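Melville Supper Recipes: where we are with the second round
Thu 16 October 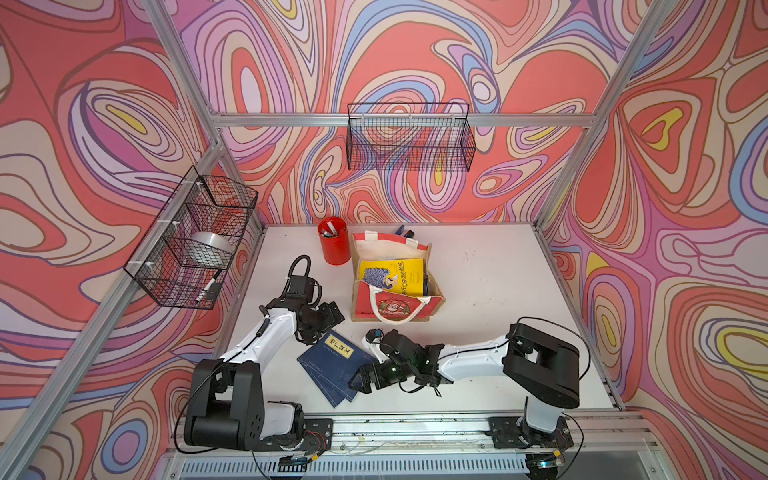
Wutlow wants to know, before anything else, whether the braised dishes can really be done on a weeknight, and I think that's a fair place to start. Most of them can. The chicken thighs with leeks and mustard go from fridge to table in under an hour, and the white bean and fennel pot is even quicker if you use canned beans (I do, and I'm not sorry). The lamb shoulder is a Sunday dish and I've stopped pretending it isn't. It's moving to the weekend chapter.

Now the numbers you asked for. We've had 722 tasting cards back from the suppers so far, and 186 of them had something written in the comments box, which is way more than last round! People have a lot to say about salt. The carrot soup got called bland so many times that I went back and roasted the carrots first, with a spoonful of miso stirred in at the end, and oh, it's so much better. The pumpkin dumplings did great from the very first supper and I'm leaving them alone.

Two recipes are still giving me trouble. The rye flatbread tears when you roll it thin, and if you roll it thick it tastes like a cracker that gave up. I'm going to try a longer rest and a bit more yogurt. The other one is the plum cake, which sinks in the middle in the Truno ovens but comes out fine in mine at home. I've asked for a second oven thermometer and should have it next week.

Money: we've spent $2,122 of the grant on groceries, mostly on meat and (sigh) butter. Maes gave us a nice price on flour and dried beans, so the dry goods line is well under what I'd planned. I'd like to shift the leftover into fish, if that's okay with you. There's a smoked trout and potato salad I'm dying to test properly and trout isn't cheap.

Still to come: the flatbread, the cake, three fish dishes, and a full read-through of the shopping lists. You'll get the finished recipes in December. Could you let me know about the fish money by the end of next week? I need to get the order in.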